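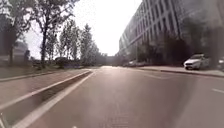 A main road with a tall building to the right and trees to the left.

Ranska Assembly inquiry publishes second interim report and seeks court ruling on withheld papers

RANSKA, 12th July. The Special Committee of Inquiry into the Temba Contracts has published its second interim report and has voted to ask the High Court to rule on the release of 663 documents withheld by the former Department of Public Works.

The motion was carried by six votes to three. It instructs the Assembly's legal office to file an application under section 14 of the Inquiries Act. Two members asked for their dissent to be recorded and it is printed as Annex D of the report.

The committee was set up in January to examine how contracts under the Temba programme were awarded, varied and paid. Its terms of reference cover the period from the first invitation to tender to the dissolution of the programme board. They do not extend to the later sale of land at Grovport, which is the subject of separate proceedings.

Documents received and withheld

The committee issued a general order for papers in its first week of sitting. To date the department has handed over 1662 documents in full. The 663 documents now in dispute have been withheld in full on grounds of legal privilege or cabinet confidence. The department supplied a schedule listing each of them by date, author and class, but without a summary of contents.

The committee's legal adviser examined the schedule and reported that the description given for many entries was too brief for the claim to be tested. The committee wrote to the department twice asking for a fuller schedule. The department's final reply stated that it considered its obligations under the order to have been met.

Under section 14, a committee of inquiry may ask the court to inspect disputed papers in private and decide whether each claim is valid. The court may order release in full, release with passages removed, or no release. The section does not allow the committee to see the papers while the application is pending.

Question of referral

The interim report makes no finding on whether any person should be referred to the Director of Prosecutions. Members held two private sessions on the matter and did not reach agreement. Paragraph 71 sets out both positions.

Five members consider that a decision on referral should wait until the court has ruled, on the ground that the evidence on contract variations is incomplete. The other four consider that the sworn evidence already taken from the programme board is enough to support a referral now, and that delay may affect time limits for certain offences. The committee has asked its legal adviser for a written opinion on those time limits. The opinion will be published unless it contains material that could prejudice a later trial.

A referral by the committee has no binding effect. The Director of Prosecutions may open a case without one and is free to decline one that is made.

Committee chair Yavuz Demirtaş said: "The report states what the committee has established and what it has not. The application to the court concerns access to papers. It should not be read as a finding against any witness or any former official."

Interim recommendations

The report makes four recommendations which do not depend on the disputed papers.

Contract variations above the approval limit should be entered in a public register within 100 days of signature.

Minutes of programme boards should be lodged with the Assembly library when a board is dissolved.

The powers of committees of inquiry to order papers, which still rest in part on standing orders adopted in 1918, should be restated in a single Act.

Departments claiming privilege should be required to give a short summary of each document withheld.

The government is required to respond to the recommendations in writing before the Assembly returns from recess. A response does not commit it to bring forward legislation.

Further hearings

Public hearings will resume after the recess. The committee will take evidence from former officers of the programme board and from Jelleslow, which acted as managing contractor for the second phase. Jelleslow has supplied a written statement and has agreed to send two representatives. The statement will be published on the morning of the hearing.

Witnesses who have already given evidence may be recalled. Those named in the interim report were sent the relevant passages before publication and given 14 days to reply. Replies received within that period are printed in Annex C.

Notes to editors

The second interim report and its annexes are available from the Assembly publications office and on the committee's web page. Printed copies may be consulted in the Assembly library during opening hours.

The final report will be laid before the Assembly after the court has given its ruling. No date has been set.

Requests for interviews with the chair should be made in writing to the committee press desk, Assembly Building, Ranska. Members of the committee will not comment on the content of private sessions.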